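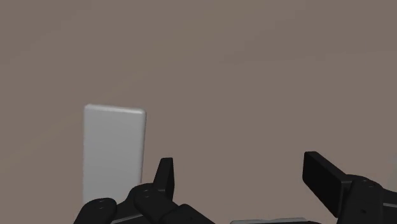 Why does a ball bounce?

A ball bounces because it gets squashed when it hits the ground, and then it springs back into shape. That spring back pushes the ball off the ground and up into the air.

It all happens so fast that you can't see the squashing. The ball looks round on the way down and round on the way up. But for one tiny moment in between, the bottom of the ball is flat, a bit like a pillow when you lean on it. People who film balls with very fast cameras can slow that moment down, and it's amazing to watch - the ball spreads out, stops, and then pops back up!

Last updated: 4/17/18

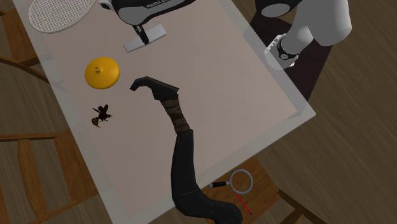

By Hervé Chevalier
Ages 7 and up

Let's start with energy. Energy is what makes things move, heat up, light up or make noise. When you hold a ball up high, it has energy stored in it just from being up there. Let go, and gravity pulls the ball down. It goes faster and faster, and the stored energy turns into moving energy.

Then, SMACK! The floor gets in the way. The ball can't keep going, so all that moving energy goes into squashing the ball. Rubber is great at this. It's made of long, tangled chains, much too small to see, and those chains can be pulled out of shape and will tug themselves right back again. The air inside a hollow ball helps too. When the ball is squashed, the air is squeezed into a smaller space, and squeezed air pushes back hard.

Now try dropping a lump of modeling clay. Splat! Clay gets squashed as well, but it doesn't spring back. It stays flat on the bottom, so it stays on the floor.

Why doesn't a ball bounce forever?

I wish it did! Each time a ball hits the ground, a little of its energy gets away. Part of it turns into sound (that's the "thump" you hear). Part of it turns into heat, so the ball and the floor both get a tiny bit warmer. There's less energy left for going up, and every bounce is lower than the one before it.

You can test this with a ruler. When I was a kid in Stenow, back in 1994, my cousin and I dropped a rubber ball from the top of a bookcase and marked the first bounce on the wall in pencil. It came up 78 centimeters. We were so proud of that number, and my aunt was not at all proud of the wall. Use tape!

What about tennis?

Tennis players get two kinds of spring at once. The ball squashes against the racket, and the strings stretch back like a trampoline. Then both of them spring back, and off goes the ball. Strings are very good at giving energy back, better than the ball is. If the strings are a little looser, they stretch more and the ball squashes less.

Try it yourself

Put one tennis ball in the freezer for an hour and leave another one in the room. Drop them side by side from the same height onto a hard floor. The cold one won't come up as high, because cold rubber is stiffer and the cold air inside doesn't push as hard. Next, try them on carpet, then on grass. Which floor steals the most bounce? Write down your guesses first - it's much more fun that way.

Get a new science page in your inbox every month! Ask a grown-up to sign up for our newsletter.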